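Home / Blog / Family

What My Daughter's Quiet Year on the Bench Taught Me About Talking After Games

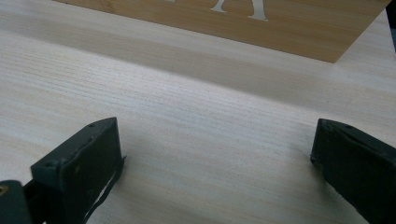

Pale wood, darker board near the top edge.

My daughter played on the Dalen under-13 basketball team last season, and for most of it she sat. She got in for a few minutes at the end of each half, sometimes less. I kept no record of it, though I know parents who do, and I could probably have told you after any game how long she had been on the floor. I was paying that much attention to the clock.

The ride home from the Dalen gym takes us 50 minutes if we stop for food and a little less if we don't. That's a long time in a car with a twelve-year-old who doesn't want to talk, and I was the one who kept starting the conversation.

I would ask why she passed when she was open. I would ask if the coach had told her what to work on. I thought these were good questions. I said them in a nice voice. By the third or fourth game she had her headphones on before I got the key in the ignition.

I want to write down what we changed, mostly for other parents who are in the same spot, and also so I remember it when my son starts playing next fall.

The first thing was that I stopped bringing up the game. My sister-in-law, Amra Georgiou, coaches swimming in Arnavlow, and I called her one Sunday to complain about playing time. She let me go on for a while. Then she asked what Lena said when I asked her how she felt about it. I had to tell her that I hadn't asked. I had asked about the passing and the defense and the coach. Amra said her rule for her own kids is that the child picks the first subject in the car, and if the child picks nothing, the radio picks it.

So we tried that. The first ride was silent until the highway, and then Lena told me a long story about a girl in her science class who had dropped a tray of seedlings. The second ride she talked about a video. I drove. It was harder than I expected, especially after the Kerkari game, when she had gone in with two minutes left and made a really good steal. I wanted to talk about that steal all the way home. I said "I liked watching you play" when she got in, and after that I left it alone. She brought up the steal herself at the drive-through.

The second thing was harder for me. I had been planning to email the coach. I had a draft. It was long, and it had a paragraph in it about fairness, and I had read it over enough times to know parts of it by heart. Before I sent it I told Lena, because it was about her. She was upset. She said, "Please don't, I'll ask him." I didn't think she would. She's a kid who will eat the wrong order at a restaurant before she'll say something to the waiter.

It took her two weeks. We practiced once in the kitchen, with me as the coach, and she told me I was doing him wrong and that he isn't that loud. What she wanted to ask was, "What do I need to do to get in earlier?" That was all of it. My email had run to a page and a half.

She asked him before a Tuesday practice while I waited in the car. He told her she was fine on defense, but she was slow getting back when the ball turned over, and she didn't call out screens. She came back out to the car after practice and told me this as if it were ordinary news. I was the one who felt stung. I had been so sure the problem was that he didn't see her.

For the rest of the season she worked on those two things. Did she become a starter? No. She went from a few minutes to maybe a quarter of the game by the end, and there were still nights when she sat for most of it. The team finished in the middle of the table. One of the girls who played ahead of her is very good and will keep playing ahead of her, and Lena says so herself without any drama.

A few smaller things that helped, in case they are useful to someone:

We stopped sitting with the parents who talked about minutes. They are nice people and we still see them, but I came away from every game with them angrier than when I sat down. We moved to the other end of the bleachers – my husband said he needed the leg room.

I stopped watching the coach. I had gotten into the habit of looking at him every time there was a whistle, to see if he was about to turn toward the bench. Lena could see me doing it. She told me this in October, when the new season was getting going, and I wish she had told me sooner.

We put the game schedule on the fridge and took the score sheet down. My husband had been writing the results on it in pen. She had never asked for that.

We let her skip the extra Saturday clinic. It was at Plustura, across town, and I had more or less decided she was going. She said she would rather shoot in the driveway with the neighbor's kids, and she did, a lot more than I think she would have practiced at a clinic she didn't want to attend.

I don't want to make this sound like a big success story. There was a night in the last month when she cried in the car and said she was the worst one on the team. I started to say that she wasn't, and then I stopped and asked if she wanted me to say something or just drive. She said just drive. I still don't know if that was the right call. She was all right by breakfast, and she went to practice the next day.

There are things I would still do differently. I would have asked the coach at the start of the season how he hands out minutes at this age, in the parent meeting, when it was a general question and didn't belong to any one kid. I would have thrown away that draft a lot sooner. And I would have told Lena in the first week that she could quit at the end of the season if she wanted to, no speech attached. When I did finally tell her that, in the spring, she looked at me like I was being strange and asked when sign-ups were.

She's playing again this year. The new coach is a woman who played in college, and practices are earlier, which means dinner at five. We had the first home game last week and Lena went in at the start of the second quarter. In the car she talked about needing new shoes. I'm taking her after school on Friday to look for some.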